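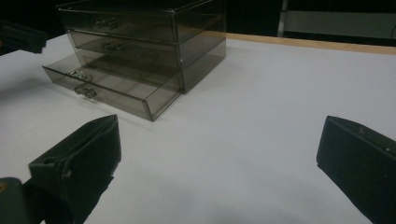 Local Government and Party Politics
Handout 2: How a council leader loses office

Module tutor: Annelies Vandenberghe
Updated 9/10/22

Read this before the seminar and bring your notes on coalition agreements from last time.

1. Two kinds of removal

A leader can go because the full council votes them out, or because their own party group stops backing them. The first leaves a public record. The second often happens in a closed group meeting, and the council vote that follows only confirms it. When you read press reports, check which of the two is meant – reporters mix them up.

2. The Ilstead case

After the election no party in Ilstead had a majority. Mieke Hendriks became leader with the support of two smaller groups. The agreement between them ran to 16 pages and covered budgets, committee chairs and planning. It said very little about what would happen if one partner left.

In November the group led by Getachew Tufa withdrew over the sale of the Martens depot. Hendriks stayed on as a minority leader. Her deputy, Stijn Segers, argued that the agreement still bound the remaining partners. Parviz Rostami, for the opposition, said it had ended when Tufa's group walked out. The text supports either reading, see clause 20 in the reader (p. 314).

The motion of no confidence was carried. Segers voted for Hendriks but three members of their own group did not attend.

3. Terms to know

Group whip: the member who tells others how the group expects them to vote.
Minority administration: one that holds office without a majority of seats.
Supply deal: a promise to back the budget only. The smaller party stays free on everything else.

4. For the seminar

Prepare short notes on the following.
Was the depot sale the cause of the split or the occasion for it?
What should the agreement have said about a partner leaving?
Does it matter that the absent members gave no reasons?

Reading: reader, chapter on hung councils. The section on mayors can be left until next term.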